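Clonach publishes its house rules for robots that open doors

22 March 2026

Hello from all of us at Clonach! I'm Iason Tsolakis, I look after safety practice here, and today I get to share something we've been arguing over since February: our good practice guide for indoor mobile robots, free for anyone to use.

It's called the Mussa guide (after the meeting room where we wrote most of it) and it runs to 22 pages, with 21 rules in plain English. My favourite is rule 2. A robot stops before any part-open door and checks the far side before it touches the handle. Sounds obvious, doesn't it? We still managed to spend almost a whole week on the wording.

There's a good long section on things people leave on floors too, pushchairs included, and how much room to give them. Every rule comes with simulated rooms you can run your own software through, 155 of them in all, and we ask that you log the failures as carefully as the passes.

Our friends at Clorimico have been trying the draft in their Fletton office and sent back pages of comments, most of which went straight in. Please send us yours! The guide and the rooms can be downloaded from the Clonach website, and I read everything that reaches the safety inbox. 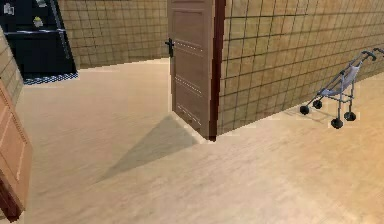
A simulated room with a part-open door and a folding pushchair.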